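Wirmont film series moves to the Givus for summer season

4/13/26

The Wirmont summer film series will leave Didenko Hall this year and run at the Givus, the single-screen theater on the other side of the river. The move was agreed last week and covers the whole season, including the opening night and the short film evening that closes it.

The series has been held at Didenko Hall since it started. The hall is closing for work on its roof and wiring, and the owners have said they can't promise a date for reopening. The club looked at waiting until fall, and also at an outdoor screen in the park, but the park would have meant renting a generator and starting after dark, too late for most people on a weeknight.

The Givus has a larger screen and a proper projection booth. It also has fixed seats, which Didenko Hall never had. The capacity is 825 with the balcony open. The balcony will stay closed for most of the season and will be used only for opening night and for any show that sells out downstairs.

Tickets for single shows will stay at the same price as last year. Season passes go up by a small amount to cover the rental. Anyone who bought a season pass in January under the early offer doesn't have to pay the difference, and the pass will be accepted at the Givus door as it is. There is no need to exchange it.

What is showing

The theme this year is mystery films, chosen by an audience vote that ran through the winter on the website and on paper slips at the library. The vote brought in 2,383 ballots, more than in any earlier year. Courtroom dramas finished second and road movies third. Ghost stories, which won last time, were left off the ballot so that the series wouldn't repeat itself.

The program is mostly older titles, with a few recent ones from outside the country. It starts with a black-and-white hotel murder story, followed by a train mystery, a small-town missing person case and a comedy about an amateur detective who gets everything wrong until the last reel. The middle of the season has two slower films that will be new to most of the audience, one set in a fishing port and one in a boarding school during a snowstorm. Both have subtitles.

One change from the draft program handed out at the winter meeting is that the heist picture has been dropped. The only copy available for hire had bad sound in the second half, and the distributor could not say when a better one would be ready. Its place goes to a blackmail story from the same period, which finished just behind it in the title vote.

Doors open half an hour before each show. Films start at 7 p.m. and there are no trailers, so people who come late will miss the beginning. A short spoken introduction is given before each film from the front of the house. It doesn't give away endings. 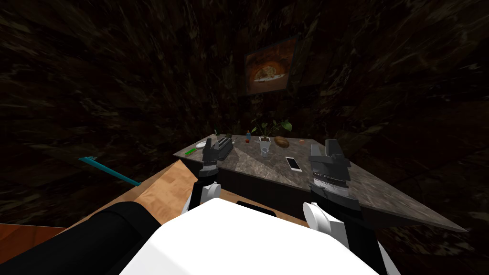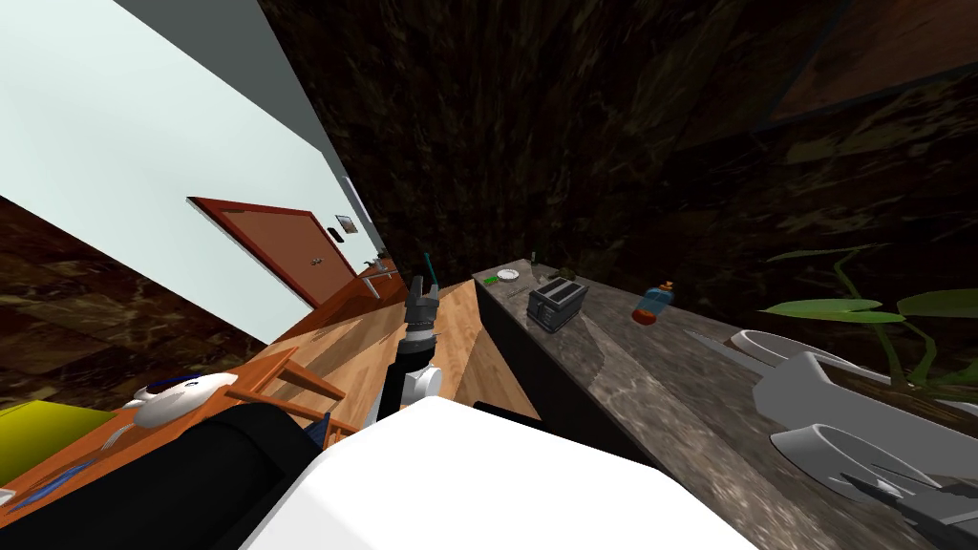
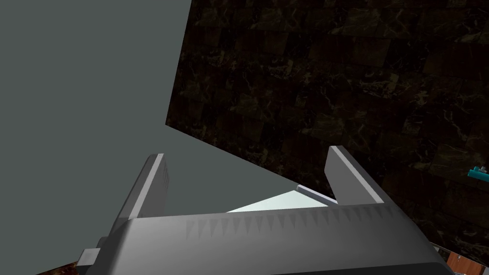
Wirmont Film Club | Programming Team

The Flomholm short film evening

The Flomholm evening will again be the last event of the season. It is open to anyone who lives, works or studies in the county and has made a film of any kind that runs shorter than a standard TV episode. Drama, documentary, animation and experimental work are all shown together in one program, with a short break halfway through.

Last year over 40 films were sent in, and the evening ran so long that part of the audience left before the award was given out. This year the selection will be tighter. Films that aren't picked for the evening will be shown on a loop in the Givus lobby during the afternoon, free of charge, if their makers agree. The form has a box to check for this.

Entries don't have to follow the mystery theme. The club has been asked about this several times already. A mystery entry gets no extra credit, and a film about something else won't be marked down.

The entry form asks for a title, a running time, a sentence or two about the film and a contact address. It also asks whether the maker holds the rights to the music. A number of entries last year used well-known songs without permission and had to be shown with the sound off, which helped neither the films nor the people watching them. Please sort the music out before sending anything in. If a song can't be cleared, replace it.

Files should be sent through the upload page on the club website. Discs and memory sticks can be left in an envelope at the library front desk, marked with the name of the evening, and will be returned at the desk afterward. Tape is no longer accepted, as the club has no working deck to play it on. Films in a language other than English need subtitles in the picture itself. Separate subtitle files have caused trouble in the past and won't be used.

The Flomholm award is decided by the audience on the night. Each person gets one slip with their ticket and drops it in the box during the second break, after the last film. The slips are counted in the booth and the result is read out from the stage. The winner receives a rental voucher for camera and sound equipment and a slot before the feature on next season's opening night.

Getting there

The Givus is a short walk from the bus station. Buses on the river route stop outside, but the last one back leaves before the longer films are over, so check the timetable. The bus company has been asked about a later service on series nights and hasn't answered yet. Any news will go on the website.

Parking is in the lot behind the theater, entered from the side street. It is free in the evening. The lot is shared with the bowling alley and fills up early at the end of the week. Street parking is allowed along the river side once the shops have closed. Bicycles can be left at the racks by the main door.

The main floor can be reached without stairs from the side entrance, where there is a bell. Spaces for wheelchairs are at the ends of the rear rows and can be booked ahead by phone or at the box office. The balcony has stairs only. The theater has a hearing loop on the main floor, and it works best in the center section. Several films in the program can be shown with English captions, and these are marked in the printed leaflet.

Food and drink

Coffee and tea at the interval were part of the evening at Didenko Hall, along with the cake table. At the Givus the theater runs its own counter, and the agreement says that the club can't sell food in the building. Popcorn, soft drinks, coffee and candy will be on sale at the theater's usual prices. Water bottles may be brought in. Other food and drink from outside may not.

The cake table will go ahead on one night only, in the courtyard before the opening film, if the weather is dry. Money from it goes toward printing.

Tickets

Season passes are on sale now at the library and on the website. Single tickets go on sale one month before opening night. The box office at the Givus will sell them during its normal hours, and any left over will be sold at the door. Seats on the main floor aren't numbered, apart from the wheelchair spaces. Opening night is the exception, with numbered seats throughout, and pass holders need to pick up a seat slip in advance for that one.

Students get the reduced price with a card. Children can come in free with an adult to any film marked as suitable in the leaflet. Two of the films have scenes that are too strong for younger viewers, and the theater will turn away anyone below the age limit, even if they come with a parent.

If a show has to be called off, tickets will be refunded in full by the box office. Pass holders won't get a part refund for a single canceled show, but they may bring a guest to the next one.

Other notices

The printed leaflet will be at the library, the bus station and both bookstores by the end of the month. It was sent to the printer with the old Didenko Hall address on the back cover, and a sticker with the right address will be put on each copy. The map inside is correct.

The club's discussion group, which used to meet in the side room at Didenko Hall after each film, has no regular room for now. It will meet in the theater lobby for the first two shows while a better place is found. The lobby has to be cleared when the staff lock up, so the talks will be shorter than people are used to. A written discussion page for each film will be opened on the website the morning after.

The lost property box from Didenko Hall has been moved to the library front desk. It holds several umbrellas, a pair of reading glasses in a green case, gloves and one child's boot. Whatever hasn't been claimed by opening night will be given to the thrift store.

Questions about passes, entries for the Flomholm evening or wheelchair spaces can be sent through the contact page. Calls about tickets should go to the Givus box office and not to Didenko Hall, where the phone is disconnected during the work.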